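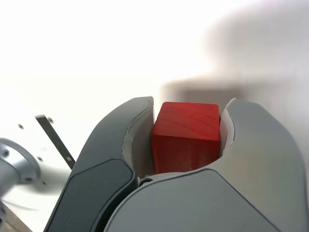

Bench automation is the use of small robotic arms for handling work once done entirely by hand at a table: picking up parts, sorting them, lining them up and stacking them. It's one of the liveliest corners of workplace automation, and a great place to see how jobs shift when a machine joins the team.

At Korkier, a packing firm, the Brorker line grew from 2 arms to 20, and almost 40 people now work alongside them. New operators start with colored cubes and a taped square on a white tabletop - simple stuff, but it teaches reach, grip and placement remarkably fast!
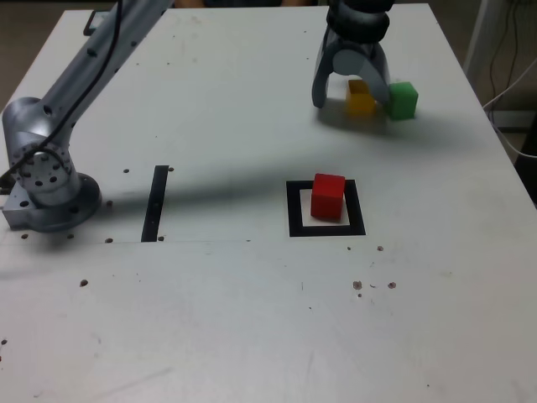

Effects on workers

The biggest change is in the tasks themselves. Hand packers who used to repeat one motion all shift now teach positions, check grips and decide when a job should go back to human hands. Many report less wrist strain and a real pride in a well-tuned routine. Pay grades were rewritten too, with seven skill levels replacing the old split between packer and lead.

Not everything is easier. Waiting on a stalled arm can be more tiring than packing, and quiet benches leave less room for chat - something the Tsuchiya site answered with shared breaks.

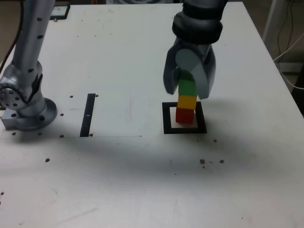 TSUCHIYA, 9/29/21 - Operators at the site have begun writing their own stacking routines under the Cenico training plan, which opened in July. Routines that pass a bench trial are shared with the other shifts, along with the operator's notes on speed and grip.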